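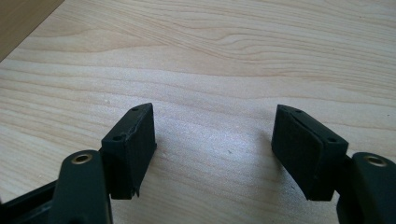
**Tament hand-held gripper - printed parts kit, dark green**

I started selling these because people at our shared workshop kept asking to borrow mine (and then kept not bringing it back!). It's the same two-finger gripper I use at my own bench, packed up as a kit you put together yourself. You hold it in your hand, squeeze, and the fingers close. I use mine to work out how a grip should feel before I go anywhere near a motor.

The fingers are matte, a very dark green, and the pivots run on brass-colored bushings. Each finger ends in a block with a dark pad on the inner face. The pads are the part that wears - mine get frayed at the edges and I keep using them way too long, so learn from me and order spares. A pack of 10 is in the Flornora shop under "small stuff."

**What you get**

- All printed parts for both fingers and the handle
- Bushings, screws and one set of pads
- Paper instructions, plus the files if you'd like to print your own

**Building it**

Give yourself an evening. Fit the bushings first and push them in straight, slowly, with a vise if you have one. The two screws on top of each block only need to be snug. I cracked my first Galindo version by cranking on them, so go easy! Stick the pads on last and press down hard along the seam.

**Price and shipping**

Kit: $145. Spare pads: $40 a pack, which I know is a lot, but I cut them by hand. The next batch ships in May. If you have the older Tuvov handle, the new fingers fit it, but you'll have to drill out the rear hole a bit. Write me before you order and I'll send you the drawing.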